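Reference › Computer hardware › Storage › Drive brackets

Drive bracket

A drive bracket is a molded or stamped part fastened to a hard disk drive so that the drive can be mounted, carried or pulled from a bay without contact with its circuit board. Brackets are made for both common drive sizes, 2.5-inch and 3.5-inch, and may enclose the whole drive or only one end of it.

Full-length brackets, also called sleds or trays, run along both sides of the drive and are held by screws or by pins that snap into the side holes. End brackets are shorter. They cover one short end and leave the rest of the case bare — an arrangement that saves material but gives less support in the bay.
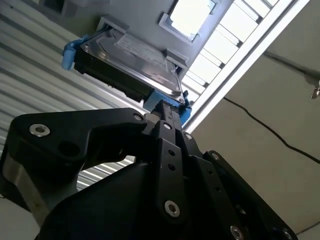 A 3.5-inch hard disk drive held by the blue plastic bracket at one short end.

Plastic is the usual material for end brackets. Color is often used to mark parts meant to be touched during service, although makers do not follow one scheme. The Bralter pattern uses a plain friction fit; the later Lornell pattern adds 2 side pins and weighs 44 grams. Parts of the two patterns do not interchange.

Brackets are normally removed before a drive is shredded or wiped for resale. At the Muldale recycling works they are sorted by color and reground, and a full bin holds 68 brackets. Cracked corners are the most common fault, followed by bent pins.

See also: Drive bay; Hot swapping; Hollis rail

Contact | Copyright Hollis Hardware Reference | Back to top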